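利用規約を書き直す 通販会社Gosanoの法務担当者に聞く

2025年6月18日

食器と台所用品の通信販売を手がけるGosanoは、今年1月に利用規約を全面的に改定した。旧規約は創業時に作ったものに継ぎ足しを重ねた文書で、同じ内容の条項が離れた場所に二度出てくる状態だったという。改定を一人で担当した法務担当者に、作業の進め方と、改定後に残った課題を聞いた。

担当者が入社したとき、規約はすでに長くなっていた。「最初に印刷して、条項ごとに切り分けて机に並べました。継ぎ足した時期によって言葉づかいが違うんです。『会員』『利用者』『お客様』が混ざっていて、同じ人を指しているのか、会員登録をせずに買う人も入るのか、読んでも決められないところがありました」

そこで、まず定義から手をつけた。会員登録の有無で扱いが変わる条項だけを「会員」とし、ほかはすべて「利用者」に統一した。これだけで、いらなくなる但し書きがかなり出たという。新しい規約は全14条である。

免責条項は、いちばん時間がかかった部分だった。旧規約には「当社は、法律上許される限り、一切の責任を負いません」という文があった。2023年に施行された改正消費者契約法では、事業者の軽過失による損害賠償責任の一部を免除する条項について、軽過失の場合にだけ適用されることを明らかにしていないものは無効とされる。「法律上許される限り」という書き方は、その典型としてよく挙げられる。

「旧規約の文は、責任をどこまで負うのかを読む人に調べさせる書き方でした。相談を受けたときに、私自身も条文だけでは答えられなかったんです。新しい規約では、当社に故意または重大な過失がある場合は上限を設けないこと、軽過失の場合は購入代金の額を上限とすることを、文を分けて書きました」

この上限には社内で異論もあった。販売部門からは、金額を書くと請求を招くのではないかという意見が出た。担当者は過去の問い合わせ記録を読み直して説明に使った。「損害賠償の話にまで進んだものは少なく、ほとんどが返品の送料と配送中の破損でした。そちらは免責条項で扱う話ですらなくて、返品の条項が読みにくいことが原因です。だから返品の条項を前のほうに移しました」

返品については、通信販売にクーリング・オフの制度がないことも関係する。特定商取引法では、返品の可否や条件を広告に表示していなければ、商品を受け取った日から8日間は購入者が送料を負担して返品できる。Gosanoは規約と商品ページの両方に条件を載せていたが、文言が一致していなかった。

「規約には未使用品に限ると書いてあり、商品ページには開封前に限ると書いてありました。開封しただけの方はどちらなのか。これは先に注文画面と商品ページを直して、規約をそれに合わせました。順番としては逆だと思われるかもしれませんが、買う方が実際に見るのは画面のほうです」

仕入れ先との関係も見直しの対象になった。陶器を納めるBrandãoとの契約では、釉薬の色むらを不良とみなすかどうかの基準が、Gosanoの規約と食い違っていた。仕入れ契約では一定の範囲の色むらを良品としていたのに、利用者向けには何も触れていなかった。担当者は、手仕事による個体差があることを商品ページに示し、ひびや欠けは個体差に含めないと明記した。

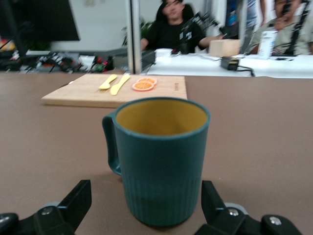 文・構成 三津原 佳澄
編集部 契約・表示実務担当

改定の知らせ方についても聞いた。民法の定型約款の規定では、変更が相手方の一般の利益に適合する場合、または契約の目的に反せず、変更の必要性や内容の相当性などに照らして合理的である場合に、個別の合意なしに規約を変更できる。その際、効力が発生する時期を定め、変更する旨と変更後の内容、その時期をインターネットなどの適切な方法で周知することが求められている。

Gosanoはトップページに告知を出し、会員にはメールを送った。配信にはHambridgeのサービスを使っている。届かなかったメールは2,438通あった。

「以前のアドレスのまま登録が残っている方です。メールの不達だけで周知ができていないことになるとは考えていませんが、サイトの告知だけに頼るのも落ち着かないので、ログインしたときに一度だけ変更点を表示するようにしました。閉じるボタンを押さないと進めない作りにはしていません。読まずに押すだけの画面を増やしても、あとで揉めたときの説明にはあまり役立たないと思っています」

メールの本文は400字に収めた。変更点をすべて書こうとすると、規約をもう一つ送るのと変わらなくなる。利用者の負担が変わる点だけを本文に書き、残りは新旧対照表に回した。対照表の作成には、文書の版を管理するPrarnachを使った。ただ、条項の順番を入れ替えた箇所は差分がうまく出ず、すべて削除してすべて追加したような表示になってしまったため、手作業で作り直したそうだ。

「対照表は作って良かったです。自分で並べてみて、移したつもりで落としていた文が見つかりました。領収書の再発行の話です。公開の前だったので戻せましたが、条番号の参照も一か所ずれていて、そちらは公開した後に気づきました」

参照のずれは、軽微な誤記としてその日のうちに訂正し、訂正の履歴をページの末尾に残した。こうした直しを告知するかどうかは、会社によって扱いが分かれる。担当者は、内容が変わらない直しについても日付だけは残す方針だという。

外部の弁護士には、原案ができた段階で一度、社内の意見を反映した後にもう一度見てもらった。最初から文案を頼む方法もあったが、業務の流れを知っている側が先に書いたほうが早いと判断した。戻ってきた指摘は六つで、そのうち重かったのは、ポイントの失効と退会の扱いだった。

「旧規約では、規約に違反した場合は理由を問わずポイントをすべて失うとなっていました。軽い違反でも全部なくなるのかと聞かれて、答えに詰まりました。不正に取得したポイントを取り消すことと、退会でポイントが失効することを別の項に分け、取り消しの前に連絡する手順を加えました」

合意管轄の条項も話題になった。旧規約では、訴訟はすべて本社所在地の裁判所で行うと定めていた。遠方の個人には重い負担になりうる。新規約では専属的な合意をやめ、法令の定める裁判所によることにした。この点については、社内からの反対は出なかったという。

改定後の問い合わせはどうなったか。返品の条件を尋ねるメールは減ったと感じているが、集計の区分も同じ時期に変えたため、以前の数字とは比べられない。「区分を変えるのは次の期まで待てばよかったですね。効果を聞かれても、減った気がするとしか言えないんです」

残っている課題としては、未成年者の注文を挙げた。現在の規約には、未成年者は法定代理人の同意を得て利用するものとするとだけ書かれている。その一文があっても、同意のない契約を取り消せなくなるわけではない。注文画面で年齢を確認するのか、高額の注文に限って確認するのか、社内の検討は続いている。

もう一つは外国語版である。海外への発送はまだしていないが、国内に住む利用者から英語の規約を求められることがある。試しに翻訳したところ、日本語では主語を省いていた文がいくつもあり、誰の義務なのかを決めないと訳せなかった。担当者は訳文の作業をいったん止め、日本語のほうに主語を補う作業から進めている。

次の見直しの時期は決めていない。法改正と商品ページの変更があるたびに、関係する条項を確認する表を作り、販売部門と共有しているとのことだった。

本記事は取材時点の内容をもとにしており、個別の契約や紛争についての助言を目的とするものではありません。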